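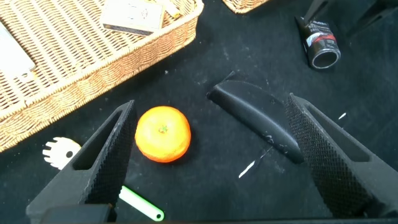

Will anyone lose hours when the second packing arm starts?
Hours stay as they are through the end of the season. Two people move from the line to checking and restocking on each shift, at the same rate of pay.

Nollham packing site, staff and management meeting
Minutes, 2019-06-29
Chair: Souad Farouk
Minutes: Wouter Verhoeven
Apologies received from the Grarkeck office.

1. Minutes of the May meeting
Accepted with one correction. Under item 4, "night shift" should read "late shift."

2. Mixed gift orders
Souad reported that 2,567 mixed orders went out in May, all packed by hand. Bench trials for picking loose items continue. Fruit is the item people asked about most. Wouter said an orange is harder for the arm than a box, as the grip has to be set for each kind of item, and the setting for fruit is still being adjusted. Packers asked that fruit not go to customers from the trial bench until the settings are agreed. Agreed.

Question from the late shift: who decides if a piece of fruit is bruised? Answer: the person checking. The arm has no part in that decision. If the checker pulls an item, it goes in the reject tray and gets written on the sheet, same as now.

3. Changes to jobs on the line
The start date for the second arm has not moved. Checking and restocking will rotate weekly. Several people said a full week of checking is too long to be looking at the same spot, and asked for a change at the midday break. Souad will try half-day turns for the first month and bring the results back here.

Packers also raised the matter of speed. Under the current plan the arm sets the pace and the checker has to keep up. People want to be able to slow it down without calling a supervisor. Wouter confirmed that the speed can be lowered from the panel by anyone who has done the training. Raising it again will stay with the shift lead. There was some disagreement on this last point — two people felt the checker should be able to do both — and it was left as it is for now.

4. Training
The Bouazza course is 18 hours, spread over paid shifts. No one will be asked to do it on a day off. People who sign up first will not get first pick of shifts. That had been going around and Souad asked for it to be noted as wrong.

Anyone who does not want to work next to the arm can stay on hand packing for large orders. Asked how long that would be the case, Souad said she could not promise past the season.

5. Stops and records
The arm keeps a log of every stop. Staff asked if the log would be used in reviews. Souad said it would not, and was asked to put that in writing. She will post it on the board by the time clock.

6. Supplies
Jirer has raised the minimum order for liners to 50 cases. Wouter to check storage before ordering. The tape on bench 2 keeps running out on the late shift. Early shift to leave a full roll.

7. Other business
Fan by the loading door still not fixed. Parking lines to be repainted.

Actions
Souad: half-day rotation, written note on the stop log
Wouter: fruit grip settings, liner storage, fan
Shift leads: training sign-up sheet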